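Chapter 6
Cloth in the Workroom: Folding, Hanging and Storing

In this chapter
6.1 Why towels get a chapter
6.2 Kinds of cloth and what each is for
6.3 Flat, folded or hung
6.4 Washing and the return shelf
6.5 Setting up a cloth station

Words to know: pile, drape, nap, hang point, lint transfer, return shelf

6.1 Why towels get a chapter

Most workrooms spend more time on cloth than their managers think. When Hajnalka Hajdu took over the linen store at the Udness training center, she asked each section to write down every towel it used in a week. The total came to 272. Of those, 187 went into the wash, and the rest were put back on a shelf or a rail and used again. No section had a written rule for which towels went where. People did what the person before them had done.

A towel that is folded badly takes up too much shelf. A towel left in a heap stays damp in the middle, and it will smell by the next morning. A towel used on a greasy machine and then on a tabletop leaves the tabletop worse than before. These are small problems, but they come up every day, and a new worker can learn to prevent all of them in an afternoon.

6.2 Kinds of cloth

You will meet three main kinds in this course.

Flat weave. Tea towels and glass cloths. Thin, quick to dry, easy to fold square. They leave little lint.

Terry. Bath and hand towels. The loops are cotton and hold a lot of water. Terry is heavy when wet and slow to dry.

Microfiber. Very fine man-made fibers, often with a looped or fluffy pile. Microfiber picks up dust well, even dry. The pile also catches on rough edges, and a pulled loop will show as a loose strand.

Color is often used to sort microfiber by job. In this book, yellow is for tables and other dry surfaces. Your own workplace may use a different system, so check the chart on the wall before you start.

6.3 Flat, folded or hung

Cloth changes shape according to how it is held. Laid on a table, it keeps whatever folds you give it. Held at one point, it gathers there and falls away in loose folds. Hung over a bar, it bends along the top and the weight of each side pulls it down. This falling shape is called the drape. Thick pile gives a round, soft drape, and thin cloth gives a sharper one.

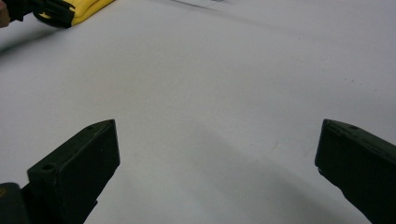
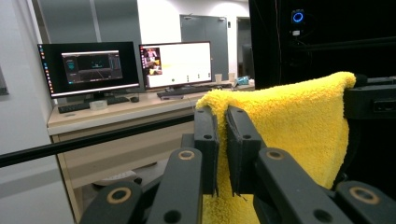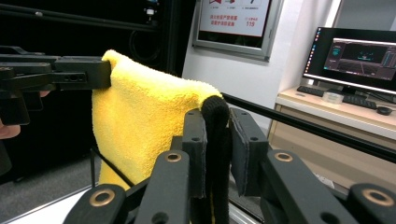
Figures 6.1 to 6.3. Table and towel. In 6.2 the yellow microfiber is draped over a black rail and pinched into a ridge; in 6.3 it hangs in a loose, rounded fold.

To hang a towel so that it stays put, find two corners on the same short side and bring that side over the bar. Pull down until both halves are close to the same length. Let go of the back half first. If the towel slides, one side is too long. Smooth the top with the flat of your hand and check that no corner has folded under.

To take it down, grip near the top, lift clear of the bar, then move away. Pulling sideways drags the pile along the bar and may bring the next towel with it.

Before folding on a table, wipe the table. Grit works its way into pile and is hard to get out. Lay the towel down, bring the short sides together, and turn it once more. Pascal Chauvin, who taught the first version of this course, had his students stack their folded towels and then look at the stack from the side. Any towel that stuck out was folded again.

Try it yourself
Work in pairs, with one bar and four towels of the same kind. One partner hangs all four while the other keeps time, then trade places. Write down your times and note which towels slid. Repeat with flat weave cloths. Keep your notes, as you will need them for the station plan in 6.5.

6.4 Washing and the return shelf

Wash microfiber apart from cotton. Cotton sheds, and the pile will hold the lint through several washes. Leave out fabric softener, which coats the fibers and makes them less able to pick up dust.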